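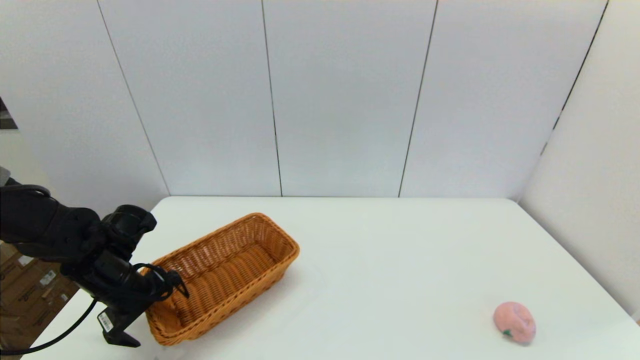
The Meltside Home Crafts Program completed its first full period under the Laitinen grant in November, and this report sets out what was done with the funds, what remains to be done, and where the plan has changed. The program offers evening classes in basketry, mending and simple upholstery to adults in Avville and the surrounding townships. Basketry continues to draw the most applicants. Work in that class begins with round forms and moves on to rectangular wicker baskets of the kind shown on the white tabletop, where the corners call for more practice than most beginners expect.

Enrollment and attendance

The grant agreement called for 90 enrolled adults across the three subjects. That figure was met. Attendance was steady in basketry and mending and weaker in upholstery, where the late start time conflicted with shift work at the Mavier plant. The upholstery class has been moved one hour earlier for the spring term. Applicants who could not be placed have been offered first choice of seats when registration reopens.

Spending

Of the $4,000 set aside for materials, $1,799 remains unspent. Most of the balance comes from upholstery, where fewer seats were filled and foam and webbing were ordered in smaller amounts. We ask the funder's permission to carry the balance into the spring term and to apply part of it to reed and cane, prices for which rose during the fall. Room rental and instructor pay were within budget. The program paid for its own printing and did not charge it to the grant.

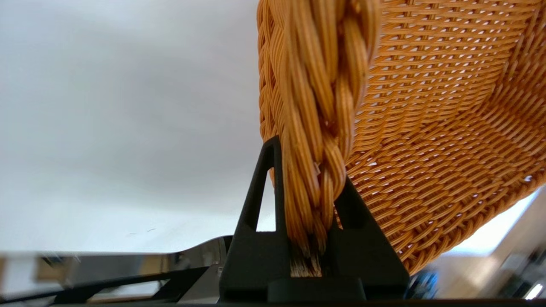
Woven wicker with a braided rim.

Changes to the plan

The original proposal included 4 weekend workshops at the Avville library. Two were held. The others were postponed when the library's heating system was being replaced, and new dates have been agreed on for the spring - both in the large meeting room, at no cost to the program. The short printed guide to basket repair is also behind schedule. The text is complete, but the drawings of border and rim work need to be redone at a larger size before the guide can go to the printer.

Next steps

Spring registration will open once the class calendar is approved. A revised materials budget will be sent to the Laitinen grant office under separate cover, together with the receipts requested in the last review.

Submitted by the Meltside Home Crafts Program, Avville
January 21, 2018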